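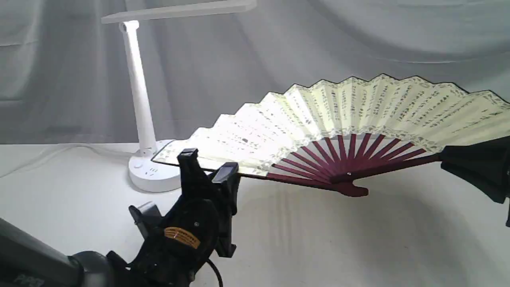
Open folding fan, cream pleated leaf with a thin black border and columns of small dark characters.

Ludura Folded Ceiling Panels

If you are putting an extension on the back of a house, or opening up a loft, the ceiling tends to get decided last. We think it deserves better! Ludura is a pleated panel system for sloped and flat ceilings, made in our Caltden workshop, and it does lovely things for a room with a hard floor and a lot of glass.

Each panel is a single sheet of pressed wood fiber, scored and folded into deep, even pleats, then bonded to a stiff backing. The folds break up echo (kitchen extensions are the worst for this) and they catch daylight differently all through the day. By four in the afternoon in November you get long soft shadows running the length of the room, and it looks like a completely different ceiling from the one you had at breakfast.

Sizes and finishes

Panels are 300 mm wide and come in three lengths, the longest being 2,400 mm. They can be cut on site with a fine-toothed saw. There are 31 stock colors, all water-based and all matte. We can also match a color from a painted sample, but please send a piece at least the size of a playing card, as tiny chips are very hard to read.

Two edge styles are available. Ludura Plain has a square edge and butts up tight, so the joints disappear into the folds. Ludura Astik has a small shadow gap on the long sides, and it's the one to pick if your walls are out of true. Old houses and barns nearly always are.

Fixing

Panels clip to a metal rail that screws into the joists or rafters. Rails go across the joists, and the clips slide, so you have a bit of play when you hit a light fitting or a roof window. Allow seven days for the panels to sit in the room before you fit them, out of the wrapping and lying flat. On a heated screed floor, wait until the screed has fully dried out.

Two people can fit them comfortably. One person can do it with a prop, but the long ones are awkward.

Where it has been used

The biggest job so far is the Karagiannis barn conversion, where 1,006 panels run up both sides of the roof and meet at the ridge. The owners chose Astik in an off-white, and the old trusses stand out beautifully against it. We have also done stair halls, a music room, two dental waiting rooms and plenty of ordinary kitchens.

Not suitable for

Shower rooms, pool rooms, or anything outdoors, including covered porches.

Samples

A sample box has one short length of each edge style plus the full color card. Tell us your ceiling height and pitch when you ask for one, and we will put in the right rail sections too.

Lead time: about four weeks for stock colors, longer for matched ones.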